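Dastadside Housing Announces Spring Room Reset Program for Shared Residences

By Sumeya Mamo, Office of Resident Services
February 19, 2025
Shares: 70 | Comments: 22

DASTADSIDE – Dastadside Housing will introduce a room care program this spring for residents of its two shared buildings, Prostska House and Ketasis House. The program, named Room Reset, offers practical help with the everyday work of keeping a small bedroom in order, beginning with the surface that most often collects the day's clutter: the bed.

Room Reset follows a trial held over the winter at Prostska House, where 70 residents agreed to take part in short tidying sessions in their own rooms. Each session lasted 22 minutes and began in the same way. Residents gathered loose items from the bed, sorted trash from belongings, and straightened the blanket before turning to the floor, the desk and the shelves.

Staff from the Office of Resident Services chose this order after reviewing maintenance and cleaning requests from both buildings. Many of the requests concerned food packaging left in bedrooms. In rooms where the bed also serves as a sofa and a dining table, snack wrappers tend to gather on the bedding and are easily missed when the blanket is folded or sent to the laundry.
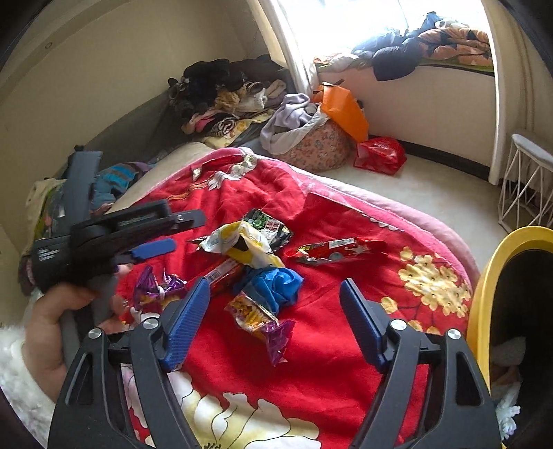 Residents who took part in the trial were asked to keep a small lined bin within reach of the bed and to empty it every second evening. They were also asked to check the folds of blankets and pillowcases before wash day. The laundry room at Prostska House reported fewer blocked lint filters during the trial, and the building manager has asked that the practice continue.

"Our residents live, study, eat and sleep in one room, and we have designed this program with that in mind," said Sumeya Mamo, Director of Resident Services. "We are not asking for a spotless room. We are asking for a clear bed at the end of the day and a bag of trash that makes it to the chute."

Under the program, each participating room will receive a bedside bin, a roll of liners, one under-bed storage box and a printed card setting out the order of work. The supplies have been purchased through Song, the housing group's existing household goods supplier, at a cost of $3,203 for the first term. Residents will not be charged and may keep the storage box when they move out.

Sorting guidance has been included on the card in response to questions raised during the trial. Most snack wrappers and candy wrappers are not accepted in the Dastadside recycling stream and should be placed in general trash. Clean paper and cardboard should go in the marked containers on each landing. Clothing and bedding in good condition may be left at the front desk for donation.

Participation is voluntary. Staff will not enter a room for a session unless the resident has booked one, and no record of a room's condition will be placed in a resident's file. Residents with roommates are asked to agree on a time together. Sessions can be booked for weekday afternoons and early evenings, and residents who need help with lifting or reaching may request a second staff member.

Room Reset will open to all residents of both buildings in May. Sign-up sheets will be posted at the front desks of Prostska House and Ketasis House, and forms may also be returned under the door of Room 1576, the Resident Services office.

Dastadside Housing provides furnished rooms and shared kitchens for students and working adults.

Contact: Office of Resident Services, Dastadside Housing, Room 1576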